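Home | About | Services | Prices | Collection Days | Contact

About Skusside Laundry

Skusside is a wash-and-fold laundry with two shops, one on Collum Street and one on Fothergill Road. We wash, dry and fold clothes and bedding for households, guest houses and a few small offices. We opened the Collum Street shop in June with three washers and a secondhand folding table. The table is still in use. 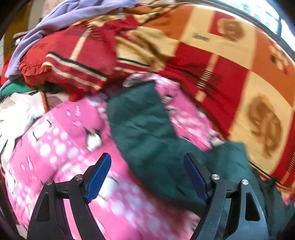

Peadar Kavanagh, Owner

I worked in hotel laundries for 10 years before starting this one. Most of what we do is ordinary family washing. You drop off a bag, we weigh it, and you get a ticket with a pickup time. Shirts can be pressed for an extra charge. We do not dry clean, but we can send items out to Keken and add them to your bill.

Bulky items are priced by the piece – comforters, coats, sleeping bags and pet beds. Please empty all pockets first.

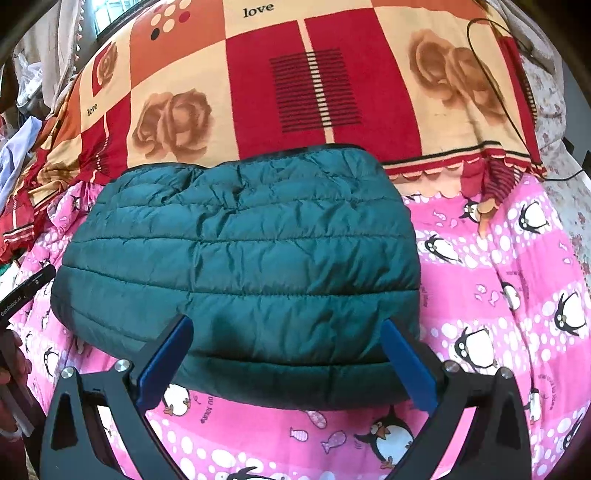
Puffer jacket, folded

Padded coats go in a front-loading machine on a gentle cycle and are dried on low heat. That takes longer than a regular load, so allow two days.
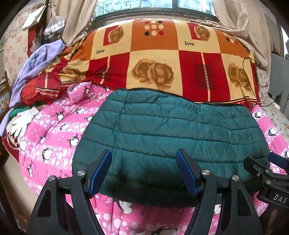
Last year the two shops handled 3,827 orders. Fothergill Road is the bigger of the two and has parking in back. Collum Street is open later on weeknights. Prices are the same at both.

We use unscented detergent unless you ask for something else – just write it on your ticket.

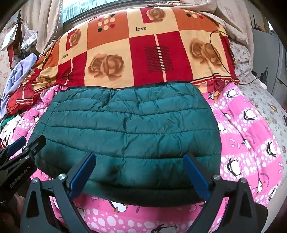
Pickup and delivery is available within 10 miles of either shop. Both shops will be closed on 19th September for boiler work.

Filed under: Our Company

Recent News
New machines at Fothergill Road
How to read a care label
Guest house accounts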